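Galvanized bins for odds and ends, who else is a convert?

tapio_t
I finally gave up on plastic totes and went with one big galvanized metal bin for all the small stuff that has no home. Everything goes in, I sort it once a month, and the floors are clear! Paid 30 for it used and I love it.

saarela_joni
Yes!! Ours is the same idea. Open top, sloping sides, flat bottom, so you can spot a thing and grab it. Hairbrush, cup, toys, whatever.
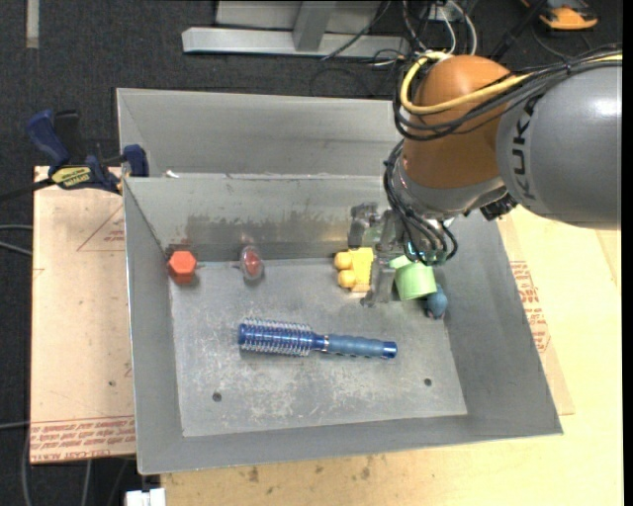

Blue round brush and the green cup, in the bin

minttu50
Love the bin, but a hairbrush in with the toys? Bristles pick up every bit of fluff. I'd give brushes their own small basket.

saarela_joni
Fair, but then I have two places to look. One bin, one look :)

erica_a
With Minttu on the brush. Also, is metal loud? I have a Vadside fabric one and it's silent, but it sags like crazy once it's full.

tapio_t
It's loud, yes. I put an old towel in the bottom of mine. The scuffs don't bother me a bit, they make it look better if you ask me.

minttu50
Ooh, a towel. OK, I might try one in August when we redo the hall.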